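Filed under: Food supply > Depot checks

Search this site Search

Fresh produce depot: supply and storage check, Sudedcombe

Checked 2026-05-22. Comments are for the depot and for Marneck, who run the chilled lorries.

1. Goods in

[x] Delivery notes match pallets
[x] Lorry temperature logged on arrival
[ ] Damaged crates set aside
Comment: Salad crates from Hatness were split at the corners and had been stacked with the sound ones. Move them to the reject bay before the next load.

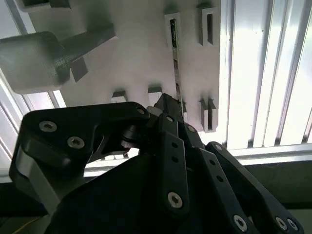

2. Cold store

[x] Door seals clean and whole
[x] Alarm tested
[ ] Stock turned, oldest at the front
Comment: 136 pallets held against a limit of 2000 for the whole site, so there is room to turn the stock properly. Soft fruit was behind newer fruit in bay four.

3. Delay plan

[x] Contact list for hauliers up to date
[ ] Second route agreed in writing
Comment: The Deng route is only agreed by phone – get it on paper. It would bring in 70 pallets a day if the port is held up. 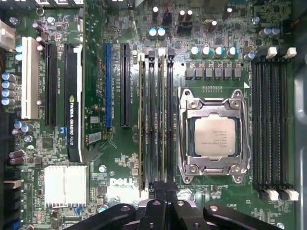 The written copy should also say who pays for waiting time, as the last one left this out.

4. Walkways and exits

[x] Fire doors clear
[x] Floor markings can be read
[ ] Drain covers secure
Comment: One cover by dock two rocks underfoot. Cone it off until fixed.

Recheck open items before the end of May.

Back to top | Contact us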